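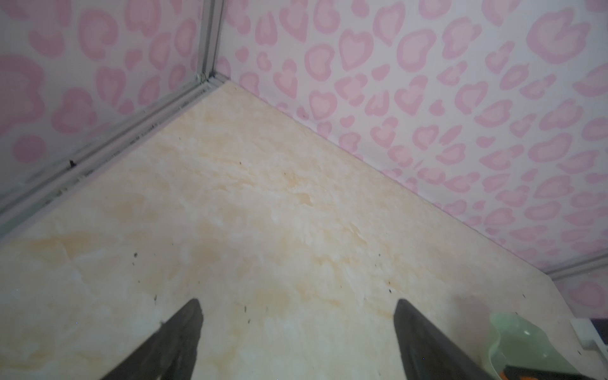
I've worked in the finishing room at Trellellow for 11 years, and for most of that time the word "automation" meant a label printer that jammed. Then in December the owners signed up with Plotton, and now we have arms. The promise was that the arms would take the boring part and we'd keep the interesting part. I'd like to know which part they think is boring. Somebody went to the trouble of papering the walls in pink leopard print, hearts and all, and laid a floor that looks like cream marble, and there are still dark specks all over that floor. Guess who wipes those up. It wasn't in the brochure as a job, so it doesn't show up as one on the schedule either.

The figure that gets repeated in meetings is 90 percent. The arm, they say, can handle 90 percent of what comes through. Fine. I asked what happens to the rest and was told it goes "to a person." That used to be a mix: easy pieces, hard pieces, a few you could do half asleep while you talked to whoever was next to you. Now the person gets nothing except the awkward ones, all shift long, with the same target as before. I go home more tired than I did when I was doing all of it by hand.

There were 5 of us on the bench last year. There are two of us now, plus a new title, "cell attendant," which pays what the bench paid. Management likes to point out that no one was laid off. True enough. People left and weren't replaced, and one moved over to packing, where there's talk of bringing in a system called Dremance next.

I'm not against machines. My wrists have opinions about repeat work and I was glad to hand some of it over. The arm doesn't get sore and it doesn't mind the 5 a.m. start. But when it stops, it stops with a code on the screen, and the training we got for reading those codes lasted one afternoon. The rest we worked out ourselves and wrote on a sheet of paper taped to the cabinet. Plotton's people asked for a copy of that sheet. They didn't offer anything for it.

We have a review coming up, and the form has a box for "time saved." I've asked for a box for time spent cleaning, resetting and waiting. So far I've been told to put it under "comments."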